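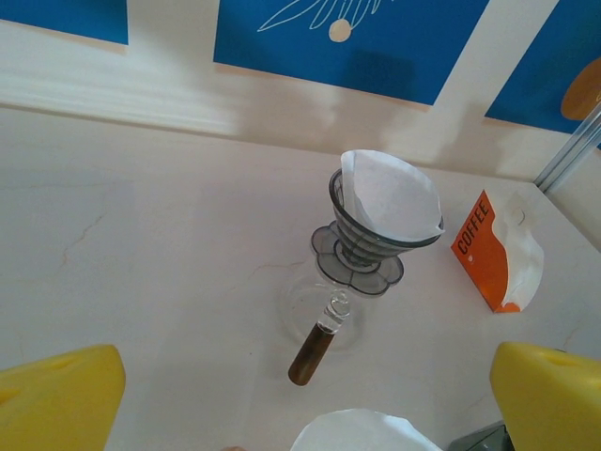 Who can use the Follo interview transcripts?

Anyone enrolled or employed at a university, once their ethics approval has been lodged with Innes Skinner.

Follo data card

Contents: 3421 diary entries by adult learners in Dullmont, sent by phone during a literacy course. Of these, 2853 are in English and 611 carry a tutor's reply.

Layout: 3 folders, one per term. The April folder also holds the interview transcripts.

Names of learners and neighbourhoods have been changed.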